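本网站使用Cookie以改善阅读体验。继续浏览即表示您同意我们的隐私政策。[接受] [管理设置]

财报季里的中型公司

大型科技公司公布业绩的那几天，交易室里的人很少抬头看别的。等到热闹过去，规模小一些的公司才陆续交出成绩单，分析师的电话会议也从上百人变成二三十人。今年1月，工业软件公司Bamier的业绩会就是这样开的：拨入的听众有37位，提问环节用了26分钟。

Bamier做的是仓储和装配线的调度软件，客户多为家具、玩具和小家电的生产商。公司当季营收590万欧元，高于管理层三个月前给出的区间上限。股价在盘后上涨，第二天开盘后又跌回去一半。

首席财务官Saulius Stankevičius对这种走势不太在意。他在公司工作多年，经历过上市，也经历过上市后第二年的裁员。“我们的股票一天成交不了多少，”他说，“有一家基金想换仓，价格就会动。拿它来判断业务，容易判断错。”

他更愿意谈续约。软件公司的收入有一大块来自老客户，老客户在合同到期前几个月就会表露态度：先是要求重谈价格，然后减少席位，最后才是不续。去年夏天，Bamier有几家客户走到了第一步，管理层因此把下半年的预期调低。到了秋天，其中多数按原价签了字，有两家还加买了仿真模块。
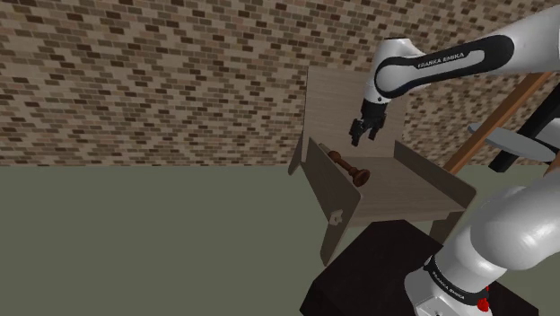 仿真画面：Franka Emika机械臂与木椅，椅面上有一枚深棕色棋子。

仿真模块是公司目前增长最快的产品，占营收的比重仍然不大。它按使用时长收费，这让财务部门头疼了一阵。订阅收入可以按月摊，计时收入却跟着客户的项目走，一家工厂上新线时用量很高，线调好以后几乎归零。Stankevičius的做法是单独列示这一项，不并入经常性收入。有投资者抱怨这样做使增长率显得难看，他没有改。

同行的处理方式不一样。规模更大的竞争对手Gusis把计时收入折算成年化数字，写在新闻稿的第一段。按照这个口径，Gusis的增速接近Bamier的两倍。研究机构Retamal在一份报告里把两家的口径调成一致，差距缩小了很多，但Gusis仍然领先。报告同时指出，Gusis的销售费用增长快于收入，这种情况已经连续出现了四个季度。

销售费用是这一轮财报里被问得最多的科目。过去几年资金便宜，软件公司大量招聘销售，签下一个客户花多少钱不太有人追究。现在董事会会逐笔问。Bamier去年关掉了两个海外办事处，把当地客户交给代理商Fledine，按成交额支付佣金。这样做省下了固定开支，代价是离客户远了一层，产品上的意见要转几道手才能到研发部门。Stankevičius承认，有一次客户反映的问题过了一个多月才排上日程，而修复只用了两天。

研发支出则没有减。公司有1159家付费客户，规模参差不齐，小客户往往只买最基础的排产功能，大客户会提出各种定制要求。早些年公司几乎有求必应，结果代码分成了许多支线，每次升级都要逐一测试。从前年起，定制项目改为单独报价，报价里包含后续维护的费用。提出要求的客户立刻少了，剩下的那些利润率比标准产品还高。
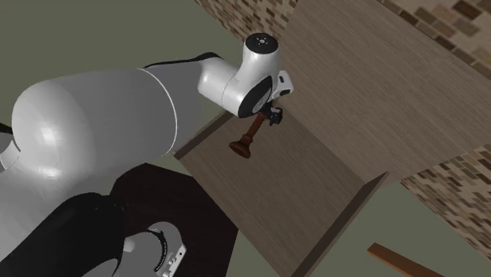

毛利率的变化要结合算力成本来看。仿真业务的服务器是租来的，客户用得越多，账单越高，因此这部分业务的毛利率比传统软件低十几个百分点。同样是计时收费，不同任务的成本相差也很大。只模拟单台设备的简单任务，内容不多，渲染起来花费有限；要是整间仓库一起模拟，几十台设备同时运行，费用就会迅速上去。公司原先对两者收取同样的单价，去年底改成三档。新价格对当季业绩影响很小，要到合同陆续更新以后才看得出来。

租服务器还带来另一个问题，就是汇率。Bamier的收入以欧元为主，算力账单却有一部分以美元结算。公司没有做复杂的对冲，只是提前买入两个季度所需的美元。Stankevičius的理由很简单：金额不大，请人管理对冲的费用可能比汇兑损失还高。如果仿真业务继续扩大，这个办法恐怕要重新考虑，他打算在下半年向董事会提交一份方案。

对于全年展望，公司给出的区间比往年宽。下限假设家具行业的客户继续推迟设备投资，上限假设春季之后订单恢复。电话会议上，一位分析师追问管理层更倾向哪一头，首席财务官没有直接回答，只说1月的新增合同与去年同期持平，其中两份的签约时间比原计划提前。

Retamal在会后维持了对该股的中性评级，认为估值已经反映了续约好转，下一步要看新定价能否被大客户接受。Gusis的业绩则排在两周之后公布。部分持有两家股票的基金表示，会等到那份报告出来再调整仓位。

Bamier的下一次业绩会定在春末，时间仍是上午十点。公司计划从那时起按季披露仿真业务的毛利率，此前这一数字只出现在年报附注里。

相关阅读
· 软件公司为何重新计算获客成本
· 计时收费与订阅制：两种收入的账怎么记
· 代理商模式回潮，海外办事处减少
· 小盘科技股的流动性难题
· 算力租赁合同里的汇率条款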